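Nov 27, 2025 — kitchen cell, Stestmont

Present: me, Pieter Martens, Manikandan Kaimal. Dae-han Hyun on the safety desk for the first half, then swapped with Dinesh Kanaujia.

Purpose: go through the bench rules line by line with the kitchen set-up live and mark what needs rewriting before the December issue. Rule sheet is still the Skaline one, rev 2, which was written for a single fixed arm behind a fence. Half of it doesn't fit.

Item by item.

Standing distance. Sheet says "clear of the arm". Useless as wording. Pieter wants a taped line and a figure. Agreed 2000 mm from the base for anyone not holding the stop, measured with the arm at full stretch towards them. Operator may come closer with the stop in hand. Stool counts as a person: if the stool is inside the line, move it.

Cables. Sheet has nothing on floor cables at all. New rule: any cable crossing the floor is either covered or run along the back of the base. Looped slack on the arm itself to be checked before power-up for snagging on racks and door edges. Manikandan to write the check.

Water. Supply to the sink stays isolated at the valve while either arm is powered. No exceptions for "just a rinse". Fingers are not rated for it and the connector at the wrist is not either.

Glass. Hand is to stop above a glass surface and hold before any contact move. Contact force limit stays as in the Iwasaki settings file until Bo-ram Oh has done the load test. Do not edit the file on the bench machine. Edit the copy, log it, have a second person read it back.

Dishwasher. Door down and rack out is now its own state in the checklist. The lowered door is a trip hazard and also changes the keep-out zone, so the zone has to be reloaded every time it is opened or shut. Found the old zone still active at log line 1039. Entered as near miss 3913, my name on it.

Bottles and cans. Sealed, and pushed to the back of the counter. Dinesh asked whether glass should be banned outright. Left open. I would keep it — the Elari trials need it — but one piece at a time.

Footwear. Closed shoes, already in the sheet, no change.

Still to do: tape, valve tag, revised stop wording for two operators. The present text assumes one person and says "the operator" throughout, with no word on who calls the stop when arms are working side by side. Dae-han has a draft.

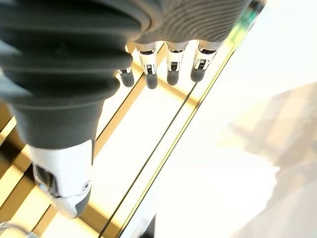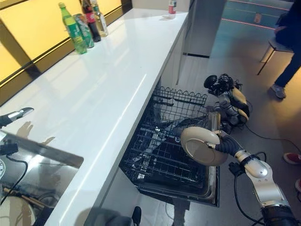 Top: hand over the glass, fingertips clear of the surface. Bottom: plate at the dishwasher, door down, rack out.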